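Blog > Days Out > Warkwood Open Day
Search this site Go

I went to the Destoleck open day in Warkwood mainly to see the robot arms. Entry was free, and they handed out 158 numbered stickers at the door so people could take turns up front. Mine was near the end, so I had time to look at everything else first.

The stand I stayed at longest was run by Gimover, a small firm that makes software for assembly work. The job they had set up was a peg board, the kind a toddler gets, with a red piece that has a slot in one end. The arm has two metal fingers and it has to get hold of that piece before it can do anything useful with it.

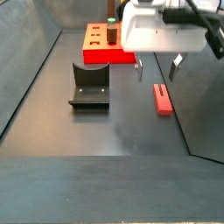

I had expected it to be fast, and it was slow. The man at the table said the speed was turned down for visitors – he runs it quicker in the shop. They have logged more than 600 attempts since June, mostly at night.

Lining the piece up is the hard part. The slotted end makes two legs, and the board has small square holes to aim for. A little twist in the grip and the legs miss.
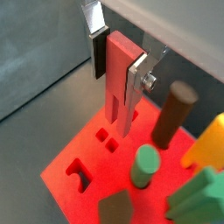 Huanca commented that the same thing happens with connectors at the plant: "We spent 2 weeks on a plug that any new hire could seat in a second. The grip was fine. The angle was what got us."

I can believe that. At the stand they talked about angles far more than about strength. They also talked about picking up, which I had assumed was the easy half. A part lying flat is low, and the fingers have to come down close to the floor without hitting it.
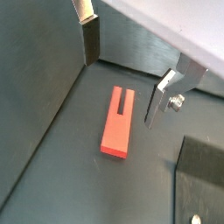
Does the arm know when it has missed? The way it was explained to me, it checks how far the fingers have closed, and if they meet with nothing between them it goes back and tries again.

I left at closing with a sore back and a free pen. Parking was 2 dollars, cash only.

Last updated: December 1, 2022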